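4 转椅的安装与摆放

4.1 适用范围
本节适用于 Sotau 系列五爪脚办公转椅在硬质光面地面上的安装、调节和摆放。地毯及架空地板见第7节。

4.2 开箱检查
椅脚、脚轮、气压杆、底盘、座垫、靠背和螺钉包分袋包装。脚轮5只,其中不含备件。螺钉包内的短螺钉用于扶手,长螺钉用于底盘,两者螺距相同,不得混用。
注:气压杆出厂时套有红色护帽,安装前须取下。

4.3 安装步骤
1. 在地面铺一层纸板,将椅脚倒置于纸板上。
2. 把脚轮插杆垂直压入爪端孔内,听到卡扣声为止。逐只向外拉动,不应脱出。
3. 翻正椅脚,将气压杆宽端插入中心孔,套上防尘罩。
4. 座垫底面朝上放置,底盘箭头指向座垫前沿,装入四颗长螺钉。先用手旋入全部螺钉,再按对角顺序拧紧。
5. 将靠背支架插入底盘后部槽口,锁紧旋钮。
6. 把座垫组件对准气压杆窄端放下,坐下并施加体重,使锥面贴合。
7. 使用10天后复紧全部螺钉一次。
小心:不得用锤敲击气压杆,不得拆解或加热气压杆。
小心:第4步完成前不要试坐。

4.4 脚轮选择
光面地面应使用软质胎面脚轮(Orkura 软轮组)。硬质脚轮在此类地面上滚动阻力过小,起身时椅子容易后滑,也会在面层上留下划痕。更换时用一字螺丝刀垫布撬出旧轮,再按4.3第2步装入新轮。

4.5 高度与靠背调节
1. 坐满座面,上提右侧手柄,调整至双脚平放地面、大腿接近水平。
2. 松开手柄后轻压座面,确认高度已锁定。
3. 后仰力度由座垫下方旋钮调节,顺时针加大。
座面最大高度560 mm。若双脚不能着地,应降低座面或加脚踏,不要以脚踩爪端代替。

4.6 室内摆放
1. 每把椅子应归入桌下或靠近所属工位,椅背朝向通道。
2. 房间中央用于站立作业时,作业前把椅子推至工作区以外。站立者身后有椅子时,转身和后退容易碰到椅脚。
3. 背包、带子和线缆不得垂挂在椅背上,垂落部分会卷入脚轮。
4. 暂时不用的椅子降至最低位。
注:椅脚外缘比座面宽,预留间距时以椅脚为准。

4.7 地面维护
脚轮每月清理一次,去除缠绕的毛发和纤维。地面用微湿拖布清洁,待干后再移动椅子。光面地面上不要打蜡;已打蜡的地面应先除蜡,再按4.4检查脚轮。发现胎面开裂或嵌有砂粒时,整组更换,不要新旧混装。
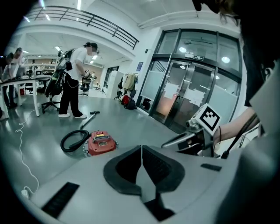
更换下来的脚轮按塑料件回收,气压杆须交由 Woltden 服务点处理。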